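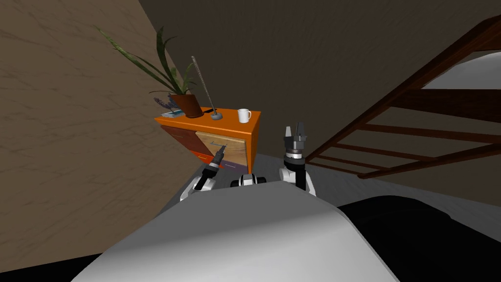 About Brillovitz

Home Series Episode Guides Lists About us Write to us

Reading time: 2 minutes

Brillovitz is a small website about television series. We write episode guides, lists and longer articles, mostly about drama and comedy that came out after the year 2000. There are two editors, Jenő Vida and Ernő Vass, and a few friends who write for us when they have time.

We began with one series. Jenő wanted to read an episode guide for Prirolum, a crime drama he was watching for the third time, and he could not find a guide which did not tell the ending in its first paragraph. So he wrote his own. Ernő corrected it, they had a long argument about the second season, and in January the first 12 pages were online. Today the site has guides for 136 series and 489 articles of other kinds.
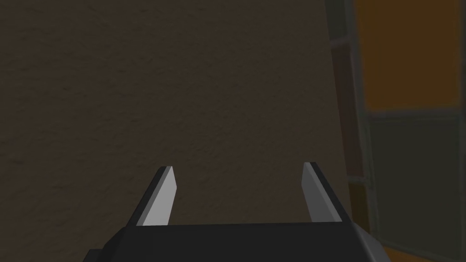 We still have the same argument about the second season, and both opinions are on the site, one after the other. We like to work in this way. When two of us do not agree about a show, we publish two reviews and do not try to make one average opinion from them.

How we write

Each guide is written by a person who has watched the whole series, also the weak episodes. We do not write from press summaries. Every page has a short part without spoilers, then a clear line, and only after this line we talk about the ending. If you find a spoiler above the line, please tell us and we will move it the same day.

We do not give stars or points. We tried it for the comedy Kiss and changed the number four times in one week - after that we stopped.

Our long lists are made slowly. The list of the best final episodes took us a whole winter, and readers sent us over 302 suggestions for it. Many of them were for Utia, which we had forgotten completely. It is now in seventh place, and Ernő believes it should be higher.

Money and advertising

The site has some advertising at the bottom of the pages. Studios do not pay us for reviews. When we receive a series before its first broadcast, we write this at the top of the article.

Contact

English is the second language for both editors, so corrections of grammar are welcome too. Please use the Write to us page and put the name of the series in the subject line. Jenő answers most of the letters, usually on weekends.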